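**Friday, late**

What a day! I'm still buzzing, so this goes down now before I forget which hallway was which.

Got into Prirkberg a little after seven with the whole kit in the trunk and the tripod in the passenger seat with its belt on. The job was simple on paper: find out why people on the third floor of the Hjaltested building feel the floor hum in the afternoon. They've been complaining since spring. The earlier report had one set of readings, taken in the morning, in an empty meeting room, and of course it showed next to nothing. I wanted a full day, with people walking around and the elevators running and every fan doing what it does.

So: three geophones, one on the slab by the east wall, one mid-span (that's the good one, always go mid-span) and one down in the basement next to the column foot. I also set up the Skavano sound level meter near the copy room, A and C weighting side by side, to see how much of the "hum" was something they heard and how much came up through their shoes. Calibrated before, calibrated after, no drift worth mentioning. I love that meter. It's heavy and the menu is from another age, but it has never once let me down.
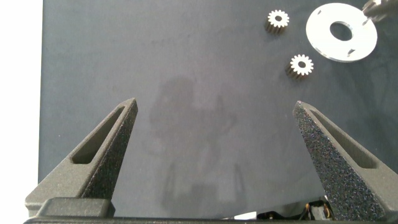 Morning was quiet, just like the old report. Footsteps, a door, somebody rolling a chair right past the mid-span sensor and giving me a lovely spike that I wrote down with the time so I wouldn't chase it later. I ate my sandwich on the back stairs and felt a bit low. If nothing shows up you can't very well write "I believe you all" and send a bill.

And then, a few minutes after two, there it was! I had the live spectrum open and a line just grew up out of the floor noise at 9 Hz. So clean, so steady. I sat there grinning like a fool. The A-weighted level hardly moved, the C-weighted one crept up a little, and the mid-span trace was more than double what it had been before lunch. The basement had it too, only much weaker, and it was the same frequency to the last digit I trust. So the floor is helping it along. A long light span with a natural frequency sitting right about there will take a small push and make a meal of it.

I went walking. This is my favorite part of any job, the part where you leave the laptop running and go put your hand on things. Pipes, ducts, door frames. I tried the chiller first, and I would have bet money on it, and I would have lost. Wrong speed, no match at all. The two fans on the roof run much too fast. Then I found the old Trovetti air handler in the plant room on the floor above. It's on a timer and kicks in at two. Big slow wheel, belt drive, and the springs under one corner squashed all the way down so that side is sitting on solid steel. 540 rpm on the tach. Divide by sixty and you get your 9. I may have said "hello, you" out loud.

I asked for it to be shut off for ten minutes, and the line dropped straight back into the noise. Turned it on again and up it came. Off, on. I could have done that all afternoon. A woman at the desk near the mid-span sensor looked up and asked if I'd done something, and I hadn't told her a thing. That beats any graph.

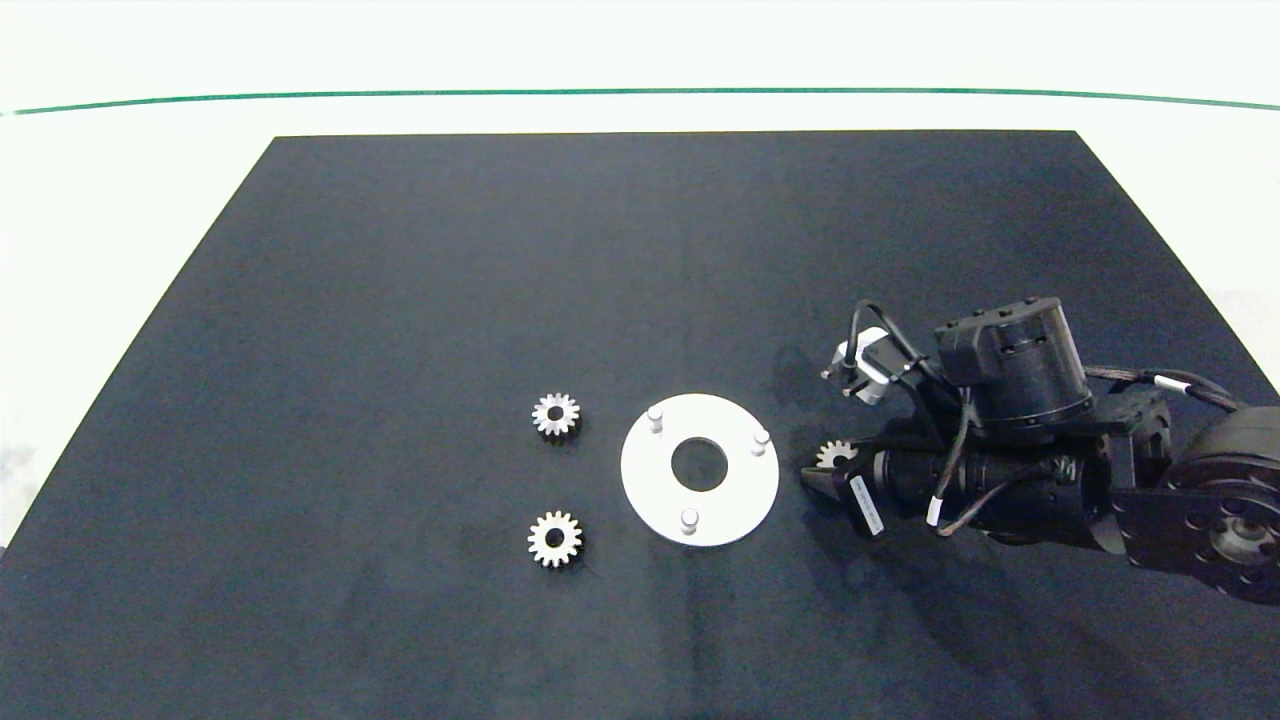

*Two little spur gears and the white ring on the dark mat.*

Things to do before I write it up:

- Compare the peaks with the comfort limits properly, all three axes, not just vertical
- Redo the one-third octave plots, the colors are awful
- Check file 1401, the clock on it looks an hour off (summer time again?)
- Price new springs for all four corners, and ask about balancing the wheel while they're at it
- Find my good wax. I know I had two tins

I also want to do a heel-drop test on that floor and get the damping. It wasn't in the quote but it takes half an hour and I'd do it for fun. Maybe early one morning in July, when it's quiet up there.

Drove home with the windows down, and I could pick out the tire noise changing on every patch of new asphalt, which is what this work does to your ears. Batteries are on the charger. Files are copied twice. Feet hurt, bed now.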